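Working notes and data files for the Karkwood recipe conversion tables. Last full pass: 1 Feb 2026.

# karkwood-measures

Plain-text tables for turning old household measures into grams and milliliters. The measures come from handwritten and small-press cookbooks, mostly community ones, where a recipe may call for "a teacup of flour" or "butter the size of an egg" and leave it there.

The tables were started by Nives Tedesco for her own kitchen. Theano Moschos joined later and did most of the checking by scale. If you only need cups, tablespoons and ounces, any printed chart will do and you can skip this repository.

## What's in it

| File | Contents |
|---|---|
| `measures.csv` | One row per named measure, with low, high and suggested value |
| `ingredients.csv` | Weight per milliliter for 353 ingredients |
| `sources.csv` | The 106 books and pamphlets the measures were taken from |
| `vessels.md` | Notes on pots, tins and baking dishes |
| `stumia/` | Export for the Stumia recipe manager |

All CSV files are UTF-8, comma separated, with a header row. Decimals use a point. Empty means unknown, never zero.

## Columns in measures.csv

- `name` – the measure as written in the source, lower case
- `variant` – other spellings, separated by semicolons
- `ml_low`, `ml_high` – smallest and largest value we found support for
- `ml_use` – the value we cook with
- `basis` – `stated`, `weighed` or `guess`
- `source_id` – matches `sources.csv`

`stated` means the book itself gives the size, usually in a table at the front. `weighed` means one of us made the recipe and worked back from what came out right. `guess` is a guess. Please don't drop the `basis` column if you copy the table somewhere else.

Measures by comparison (walnut, hazelnut, egg) are stored as volume. For butter, multiply by the density in `ingredients.csv`.

## Pot sizes

Old recipes rarely give a pot size in quarts. They say "a good-sized kettle" or "the small saucepan," and the cooking time depends on it, above all for jam and anything that has to boil down. `vessels.md` lists the wording we met and the capacity that worked. Width matters more than height for jam, so both are given where we have them.
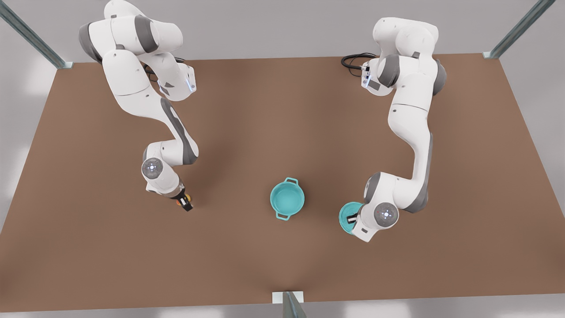 *Teal cooking pot on a brown work surface (computer rendering).*

Capacities are to the brim. Working capacity for soup is listed separately, and for jam you should stay well under that. A few of the MacRitchie pamphlets measure pots by the number of people fed; those rows have `persons` filled in and the volume left empty.

## Ingredients

Densities are for the ingredient as you would normally spoon it from the container. Flour is the one that causes trouble. There are three rows for it: `flour, spooned`, `flour, scooped` and `flour, sifted`. Books that sift before measuring usually say so in the first chapter and then never again, so check there before picking a row.

Brown sugar is packed. Grated cheese is not. Chopped nuts vary so much that we give only a range.

## Using the Stumia export

1. Open Settings, then Units.
2. Choose Import and pick `stumia/units.json`.
3. Restart the program.

Import stops at 2,000 custom units. The file is well below that, but if you already have a long list of your own, export it first. A Zovby export was started and then dropped – its unit names can't contain spaces, and too many of ours do.

## Known problems

- "Gill" is entered at the US value throughout. At least 2 of the sources are probably using the British one.
- "Coffee cup" and "breakfast cup" are merged in the older rows. They should be separate.
- Oven words (slow, moderate, quick) are not covered. Theano has a draft table planned for April.
- The spelling of "dessertspoon" is not consistent in `variant`.
- Yeast cakes are missing. We haven't found a stated weight we trust.

## Corrections

Open an issue with the name of the measure, the book and the page. A photo of the page helps but isn't required. For weighed values, say what you made and how many times. Changes to `ml_use` are made by Nives, changes to `ingredients.csv` by Theano.

Please keep rows in alphabetical order by `name` and don't reformat the files in a spreadsheet before sending them back. Spreadsheets like to turn "1/2" into a date.

## License

The tables are free to use and change for any purpose. Credit is welcome. The source books are not included.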